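Nimora Household Word List
README

Version 3, 2019-12-15
Maintained by Yung-ching Hsueh and Mwanaisha Mwakalinga

What is in it

Nimora is a list of everyday English words for things people keep, buy, eat and clean at home. It was put together for teaching materials and for spelling tools aimed at adult learners. There are 4,000 entries in the main file. Of these, 3,000 have a short definition and 500 have a usage note as well. The rest have the headword and word class only.

Files

words.tsv – the main list, one entry per line
notes.tsv – usage notes, joined to the main list by entry number
topics.txt – the 61 topic labels, in alphabetical order
changes.txt – what was altered between versions

All files are UTF-8 with Unix line endings. Fields are separated by a single tab. There are no quoted fields, so a plain split on tabs is enough.

Where the words came from

The first version was typed up from two sets of class handouts, Wodik and Kaijage. Wodik is mostly kitchen and shopping words. Kaijage covers repairs, laundry and furniture, and was the messier of the two. Spellings follow British use. Where a second spelling is common it is given in the variant column and does not get its own entry.

Topic labels

Each entry has one main topic and may have a second. Containers gave us the most trouble. "Basket" is under storage, with shopping as the second label. "Packet" is under food, and "bag" is under storage even when the example sentence is about crisps.

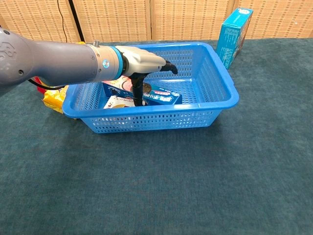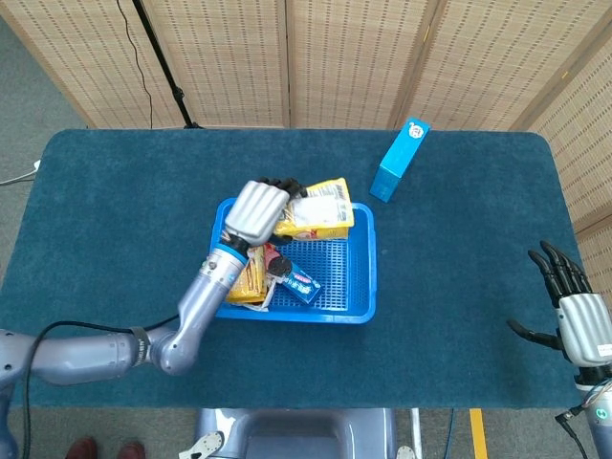 Words for parts of a thing (lid, rim, handle) go with the thing they are most often part of. If that was not clear we used the label "parts", and that label is now larger than we would like. Mwanaisha is going through it and expects to split it in the next version.

Known problems

Plurals are patchy. "Scissors" and "tongs" are entered as plurals, but "pliers" is missing altogether.
Some definitions from Kaijage are too long for flashcards.
The frequency column is empty for entries added after version 2. Treat a blank as unknown – it does not mean rare.
Entry numbers with gaps are deleted duplicates. They will not be reused.

Corrections

Send the entry number, the present text and the text you think should replace it. One correction per line is easiest to handle. Changes received before the end of December go into the next version.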